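How Does a Big White Room Stay Bright and Fresh?
Rumero Kids: Rooms and Buildings, part 17

Have you ever walked into a big room and thought, "My, it's bright in here"? Maybe it was a classroom, or an office where a grown-up you know works. Most of us say hello, find a chair and never look up. But the walls and ceiling of a room are busy all day long, and today we are going to tip our heads back and take a good, slow look at what they do. 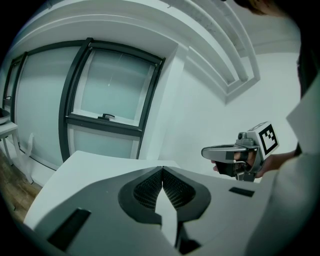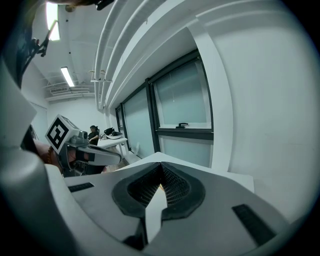
Let's begin with the light, as that is the first thing your eyes meet when you open a door. Daylight comes in through the windows for free, and it doesn't stop at the first thing it touches. It bounces! When light lands on something white, nearly all of it bounces off again and goes looking for somewhere else to land. When it lands on something black, most of it gets soaked up. So a white wall passes the daylight along to a white table, and the table passes it up to the ceiling, and bit by bit the light finds its way into corners that are a long way from any window.

Some windows have clear glass and some have frosted glass. Frosted glass has a rough or cloudy surface, so tiny that you might not feel it with your finger, and it scatters the light every which way. You still get the brightness, but the shapes on the other side turn into soft smudges. You may have seen glass like this in a bathroom, where people are very glad of it.

Of course the sun goes down, and some days are as gray as an old sock. Then we need the lights on the ceiling. A fluorescent light is a glass tube with a little gas inside. Electricity makes the gas give off a kind of light we can't see, and a white powder on the inside of the tube turns it into light we can. Long tubes are handy because they spread their light out in a line, and the shadows come out softer than they would under one small bulb.

Now for the air. People breathe it in and out all day, and a closed room gets stuffy before you know it. If there is a window with a handle, you can turn the handle and let the outside in. Many big buildings also have ducts, and a duct is just a wide tube for air — think of a hallway that only air is allowed to walk down. A fan pushes the air along, and it comes out (or goes in) at a vent. Pipes are usually thinner, and they may carry water or protect electric wires. Some builders hide all of this above a false ceiling. Others leave it out where you can see it, and then it's easy to reach when something needs mending.

Something to try at home
You will need a flashlight, a sheet of white paper and a sheet of black paper. Go into a dim room in the evening, hold up the white paper and shine the flashlight at it from the side. Look at the wall nearby. Now swap to the black paper and look at the same bit of wall again. Which paper gave the wall more light? Try a red sheet too, if you have one, and see what color the wall turns.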